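Minutes – security working group, Ternmont office, June

Present: Joon-young Um (chair), Roel Hermans (notes), two colleagues from Manness by phone.

1. Expired certificates
Roel reported that the internal mail gateway still uses a certificate with a key of 1000 bits, valid until 2036. All agreed it must be replaced. Girard will be asked for a quote.
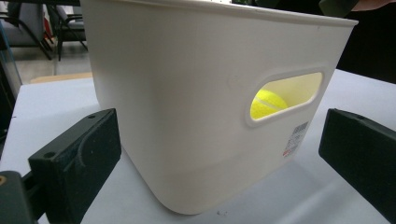 Storage bin with tennis ball, Ternmont.

2. Open ports
The scan found ports 1380 and 1385 open to the outside on the Grallix server. Joon-young closed the first one already. The second is needed by the backup job – Roel will check if it can go over the VPN.

3. Passwords
Shared accounts were discussed again. No decision was taken, the point moves to the next meeting.

Meeting closed at 4:15 pm.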